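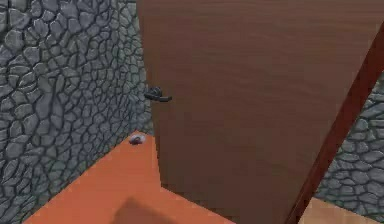 Door opening is the oldest task in the Plarnerow set and still the one that takes up most of the team's time. The lead engineer at Windell, who has run the simulated side of the work since May, agreed to go through how the examples are gathered and which of them are kept.

The set holds 596 door episodes at present. Of those, 366 are used for training. "The rest are stored but not sampled," the engineer said. "Some have the arm clipping through the panel, which the physics allowed and we did not want. Others are correct but near copies of each other."

Each episode is driven by a person with a hand controller and recorded at 20 frames per second. The operator sees only what the robot's own camera sees. This was a deliberate restriction. "If you give people a free view of the room, they use it. They reach for a handle the policy would have no means of locating. Then you are training on information the policy never receives."

Rooms are assembled by a generator called Pulik, which picks wall and floor textures separately from the door. Stone walls, plain coloured floors and wood panels can all occur together. Asked whether odd combinations do any harm, the engineer said the team had stopped worrying about it. "The model should be reading the handle, the seam and the angle of the panel. If a change of floor colour makes it fail, I want to find that out in simulation."

There are 7 handle types. Levers are the easiest for operators, but they cause a labelling problem, as a door may begin an episode partly open and need no turn of the lever at all. The early labels took no account of this. Episodes now carry the starting hinge angle, and the instruction text is written from it.

Small objects on the floor are left in. "They are cheap to add, and they stop the policy from treating every floor as blank."

The next step is a comparison with Duan, an older set recorded on hardware, using the same network and the same number of training steps. The engineer would not predict the result. "Contact is where we expect the gap. The simulated latch is too forgiving, and we have not fixed it yet."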